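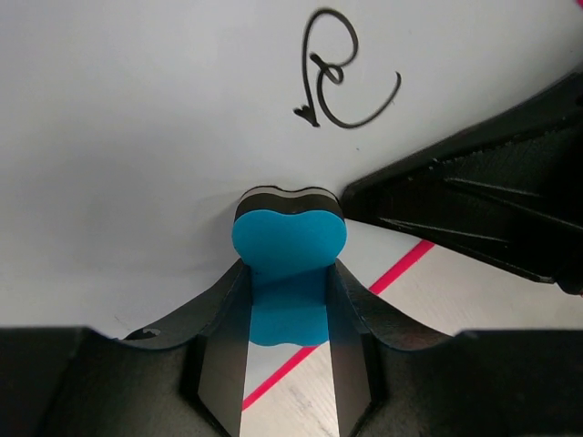 How do I open a trade account?
Fill in the application under Accounts and attach your business registration. Flallen Parts reviews applications by 12 noon the next business day and emails a login for the Astance catalogue. 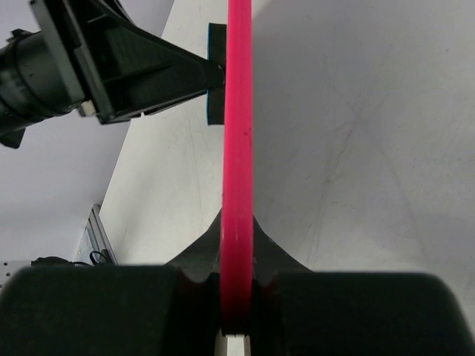
Can I search without a part number?
Astance accepts make, model and build year, or any four consecutive characters of a superseded number. Results can be filtered by category and finish. Alignment rods and other straight stock are listed by length and colour, so a bright pink rod like the one shown would be found under Colour – Pink. Vehicle-specific parts have no colour filter.

Is there a line limit per order?
Each order holds 200 lines. Larger orders can be uploaded as a CSV file, to a maximum of 1000 lines.

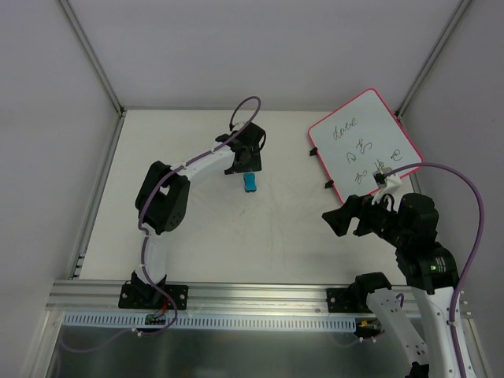

Twin-arm cell with front rail and slotted cable duct

Which warehouse ships my order?
Goria ships stocked tyres, filters and brake parts. Kurtuluş ships body panels and anything over 40 kg – freight on these is quoted separately.
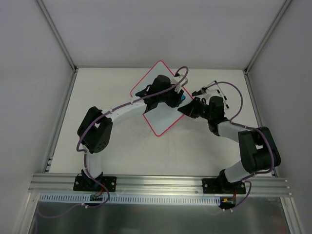

Photo: Flallen Parts

Can I cancel a line?
Yes, until its status changes to Picked. After that, lodge a return under Orders.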